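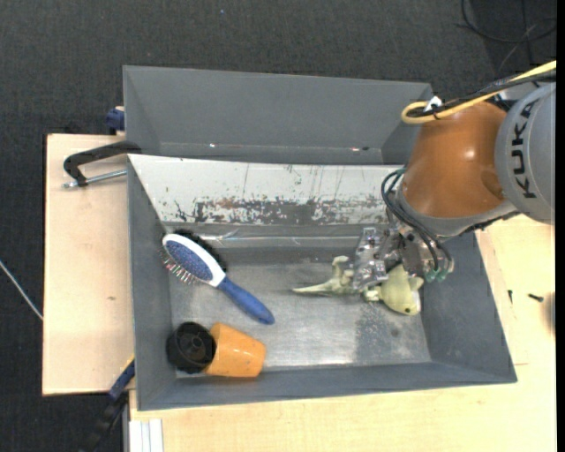 金属トレーの中のヘアブラシ。奥にもう一つ灰色のトレー。

件名:棚ラベルの一括印刷が途中で止まる(Piltik側は「完了」表示)
状態:様子見
優先度:中(気持ちとしては高)
環境:Piltik 在庫クライアント/Ornular 印刷中継/Weidemann ラベルプリンター 2台

最初の書き込み

10月の棚替えに向けてラベルを一括で出そうとしたら、途中で止まりました。800枚のジョブを投げて、出てきたのが200枚。そこでプリンターがすっと静かになって、待っても待っても続きが出ません。エラーランプはつかないし、紙切れでもない。なのにPiltikの画面には緑色で「印刷完了」と出ています。いや完了してないよ!と画面に話しかけてしまいました。

再現手順は下のとおりです。

・Piltikの「棚番号」画面で全件を選ぶ
・「ラベル一括印刷」を押す
・出力先に窓側のプリンターを指定する
・200枚まで普通に出て、そこで止まる

少ない枚数だとまったく問題ありません。普段は入荷分をちょこちょこ出すくらいなので、今まで誰も踏まなかったんだと思います。前回の棚替えのときは最後まで出ていました。あのときの履歴がPiltikに残っていたので見たのですが、完了の表示は今回とまったく同じ。つまりこの「完了」は枚数の確認には使えないみたいです(ちょっとショック)。

追記 午前10時20分

とりあえず素人でもできることを順番にやってみました。

まずロールを新品に交換。変わらず。古いロールの芯のほうがちょっと巻き癖っぽくなっていたので期待したんですけど、新品でもきっちり同じ枚数で止まりました。

次にUSBケーブル。と思って裏を見たら、うちのはLANでつながっているのでした。LANケーブルを隣の口に挿し替えて再実行、変わらず。

電源の入れ直し。これは少し面白くて、止まった状態で電源を切って入れ直しても、続きは出てきません。本体に溜まっているわけではないようです。パソコン側の印刷待ちの一覧も空っぽ。残りのラベルはどこへ行ったんでしょう。

それから、もう1台の通路側プリンターでも試しました。同じところで止まります。機械が2台そろって同じ壊れ方をするとは考えにくいので、プリンター本体の故障説はここで取り下げます。朝いちばんで「たぶん本体の故障です、修理の見積もりをお願いするかも」と触れ回ってしまったので、撤回して回りました。すみませんでした。

追記 午前11時45分

ドライバーを疑って、Weidemannのドライバーを入れ直しました。再起動を挟んだので少し時間がかかっています。結果は変わらずで、しかも用紙サイズの設定が初期値に戻ってしまい、そのあとの試し刷りがラベルの半分にしか印字されないという二次災害つき。ドライバーを入れ直す人は、先に設定画面の控えを取っておいてください。私は取っていなかったので、棚に貼ってある古いラベルに定規を当てて測り直しました。

データの中身も疑いました。ちょうど止まる位置の棚番号に変な文字でも入っているんじゃないかと思って、並び順を逆にして投げてみたんです。これでもやっぱり同じ枚数で停止。最後に出た棚番号は当然さっきと違います。ということは、どのラベルかは関係なくて、何枚目かで決まっている。ここでやっと目が覚めた感じがしました。
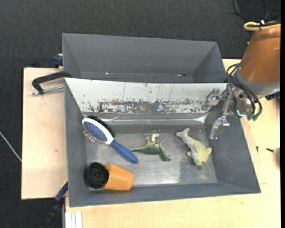 Brinelard 物流管理部 在庫システム係

追記 午後1時30分

お昼をはさんで、Ornularのほうを見ています。

うちの構成をちゃんと書いていなかったので補足すると、Piltikから直接プリンターに送っているわけではなくて、間にOrnularという中継ソフトが入っています。ジョブを受け取って、プリンターの様子を見ながら少しずつ流してくれる係です。普段は存在を忘れているくらいおとなしいソフトで、私も管理画面のパスワードを探すところから始めました(引き継ぎ資料の最後のページにありました。ありがとう、昔の担当の方)。

管理画面を開いたら、ありました。「ジョブ分割単位:200」。これだ!と思わず声が出ました。大きいジョブはこの枚数ごとに小分けにして流しているようです。一つ目の束は出ている。二つ目の束に進めていない。そういうことらしいです。

で、ログの該当部分がこちら。時刻は長いので省いて書き写します。

束1 送信開始
束1 送信終了
状態照会 応答なし
待機 30秒
状態照会 応答なし
残りの束を破棄
ジョブ終了 正常

いや、最後の行。残りを破棄しておいて正常はないでしょう。Piltikはこの「正常」だけを受け取って、緑の完了表示を出していたわけですね。Piltikを責めてごめん。

追記 午後2時50分

では、なぜプリンターが状態照会に答えないのか。

プリンター本体の設定一覧を印刷してみたら(本体の送りボタンを長押しすると出てきます)、「状態応答」という項目が「切」になっていました。2台ともです。引き継ぎ資料に貼ってある前の設定一覧では「入」。誰かが触ったというより、10月に入ってから本体ソフトの更新をしているので、そのときに初期値に戻ったんじゃないかというのが私の推測です。更新したのは私です。はい。手順どおりにやったつもりなんですけど、その手順に「更新後に設定一覧を見比べる」がありませんでした。

通路側のプリンターを「入」に戻して、一括印刷を実行。

200枚を越えました!束と束の間でほんの一瞬だけ止まるのが心臓に悪いのですが、そのまま動き続けて、最後まで出ました。ずっと横に立って見ていたので、通りかかった人に「そんなに見なくても」と言われました。見ますよ。

窓側も同じように戻して、同じジョブで確認。こちらも最後まで出ています。

追記 午後4時10分

動くようにはなりましたが、次に同じことが起きたときに気づけないのはまずいので、Ornularの開発元の問い合わせ窓口にも送っておきました。内容は二点です。

・残りの束を破棄したときにジョブを「正常」で返すのは仕様なのか
・待機の30秒を延ばしたり、破棄せずに保留にしたりできるのか

あわせて、分割をやめて一気に流す設定も試そうかと思ったのですが、管理画面の注意書きに「本体のメモリによっては途中で印字が欠けることがあります」とあったので、やめました。せっかく直ったところで新しいチケットを増やしたくないです。

翌朝の追記

返事が来ていました。要点だけ。

破棄しても「正常」になるのは、状態応答を使わないプリンター向けの古い動作が残っているためだそうです。管理画面の「互換動作」を外せば、応答がないときは「保留」になって、管理画面から再開できるとのこと。待機時間は変えられるけれど、まず互換動作のほうを外すのがおすすめと書いてありました。

さっそく外して、わざと状態応答を「切」にした窓側のプリンターで試したところ、一つ目の束のあとで「保留」と表示されました。Piltikの側もちゃんと黄色になります。黄色、あったんだ……初めて見ました。応答を「入」に戻して再開ボタンを押したら、続きの棚番号から出てきたので、最初からやり直す必要もありませんでした。

ただ、気になっている点が一つあります。保留のあとに再開すると、つなぎ目のところで白紙のラベルが一枚はさまることがあるんです。毎回ではないです。印字の位置はずれていないし、ラベル自体の抜けもないので棚替えには困らないのですが、白紙をうっかり貼らないようにお願いします。これが続くようなら別チケットにします。

運用で変えたこと

・本体ソフトの更新手順に、更新の前と後で設定一覧を印刷して見比べる項目を足しました。一覧は共有棚の青いファイルに綴じてあります
・大きいジョブのあとは、最後に出たラベルの棚番号とPiltikの最終行を見比べてください。緑の表示だけで片付けに入らないこと
・Ornularの管理画面の開き方は引き継ぎ資料の前のほうに移しました。最後のページだと、困っているときにたどり着けないので

昨日の試し刷りで同じ棚番号のラベルがかなり余っています。裏紙を剥がしていないものは作業台の引き出しに入れました。並び順が逆のものも混ざっているので、使う人は番号を確かめてから貼ってください。半分しか印字されていないのは処分済みです。

棚替えが終わるまではこのチケットを開けたままにしておきます。また止まったら、電源を切る前に、Ornularの管理画面の表示をここに書き写してもらえると助かります!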